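Search this site
Enter keywords

Ulley Old Bridge and Tower: visitor safety checklist, with comments
Checked by Esther Waweru, April

1. Riverside steps to the museum door
Handrail on the left only. The leaflet says "easy access." Try that with a stroller. Marked as a fail until the leaflet changes.

2. Tower stairs, 131 steps
Treads sound. Lights work on the lower flights, but 3 lamps are out near the top. Mircea Filip says they were replaced in the winter. I would like to see the receipt.

3. Viewing platform
The sign allows 8 people at a time. I saw no one at the door keeping track, so the sign is a decoration. Railing firm, gate latch stiff.

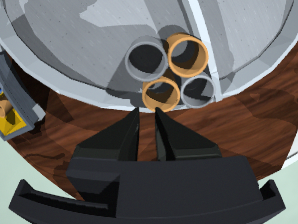 4. Exhibit rooms
Cable cover lifting beside the model of the first bridge. Exit sign lit. The fire door was propped open with a chair, and I was told it was "just for today." Same chair as last year.

5. Boat landing
Chain in place. The Petkov tour boats still board from the wet end, whatever the map says. Life ring present, rope looks short to me.

6. First aid
Kit at the ticket desk, sealed. Tincuța Pană knew where it was. The other clerk did not.

Next check: items 1, 2 and 4 first.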